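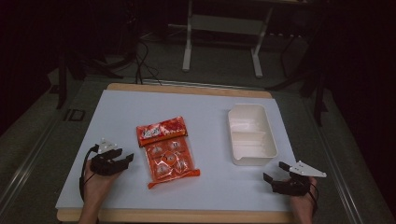 Passage à l'automatisation du tri des sachets : effet sur les postes ?

rpk_ligne
Chez Hostis, la mise en bac passe sur cellule Tosora en septembre. 200 cycles de démonstration par poste et par jour. Le cahier des charges ne dit rien du reclassement.

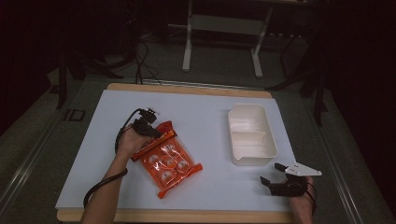
Rostyslav Pasichnyk
Technicien méthodes

Les 2 opérateurs restent, en supervision. La cadence humaine ne sert plus de référence.

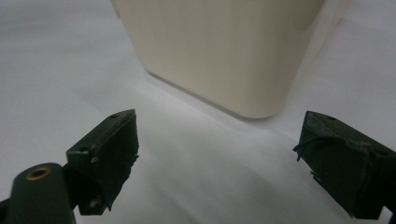 Khrystyna-Mariia Pylypenko
Pas d'accord. Superviser 5 cellules, c'est un autre métier, à coter comme tel. Et les poignets, après 40 minutes de démonstration ?

rpk_ligne
Rotation non prévue au planning.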